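Walls and Mats: Small Enclosures at Demitz
Gallery – February 2026

This page is about the wall papers and floor mats we use in the tabletop enclosures at Demitz. They are small three-sided spaces, open at the front, and they get a new look whenever the paper or the mat is changed. The notes come first and the gallery follows. Most of the questions we get are about the patterns, so they take up most of the space.

Papers
We keep brick, plain, stripe and wood-grain papers. Brick is the one people ask for most. It gives a surface some interest without pulling the eye off whatever is on the floor in front of it. The pattern has to be staggered the same way on all three walls or the corners look wrong, so we cut the back piece first and match the two sides to it.
The sheets come off a long roll. Roll 528 is a stripe and roll 266 is a plain gray. Please write the roll number on the back of anything you cut, in pencil. Marker shows through the lighter papers.
Smooth from the middle outward with a dry cloth. Small bubbles usually go down overnight. Large ones don't, and the sheet has to come off and go on again.

Corners
A bare paper corner frays within a month or two. Metal corner posts cover the seam and keep the edge from lifting. Leave a little extra paper under each post. Trimming it exactly to the line saves nothing and makes the next change harder.

Mats
Printed mats are stored flat on the Grumel shelves, 4 to a shelf, with the pattern facing up. Rolled mats keep their curl and the front edge never lies down again. We tried weights, then a warm room, then tape – the tape left marks, so no more tape.
Florals are the most used. They hide small marks better than the plain ones, up to a point. The pale ones fade, and after enough cleaning the white spots can be from the cleaner as much as from anything else. A faded mat is still usable. One with a torn edge isn't and should go in the bin by the door.

Trays and bags
Colored trays are on the lower shelf at the Karnska end of the room. Bags are kept in the drawer under them, sorted by color. A tray that matches the wall tends to get lost against it at a distance, and a lighter or darker shade is easier on the eye.

Gallery 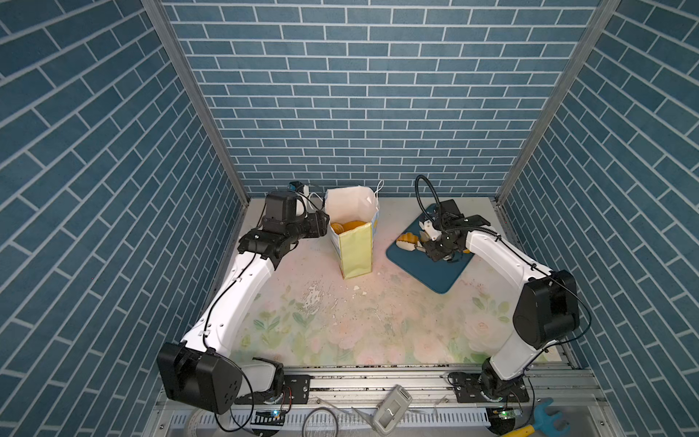
L. MacBrayne
Room Assistant, Demitz

Slate blue brick with thin white grout lines, on all three walls, with silver aluminum posts in the back corners. The mat is the pink and cream rose with green leaves. The yellow bag and the blue tray are both in use, and there are white crumbs on the mat just in front of the bag.

The rose mat has seen better days. The print is faded in places, and there are dark specks and white residue on it, mostly near the center and along the front edge. I still like it with the blue. The plain gray mat looked cold with this paper when we tried the two together in January, and the green check was too busy.

Brush crumbs toward the open front and catch them in a dustpan. Wiping first pushes them into the print. After that use a damp cloth and plain water, then a dry one. For white residue that stays put, go over it twice before reaching for the spray.

The blue brick is on the order list again – 900 sheets for the year, shared with the other rooms. If you want a piece for a sample board, take it from the offcuts box and leave the full sheets alone.

Back to all galleries
Papers | Mats | Trays and bags | Storage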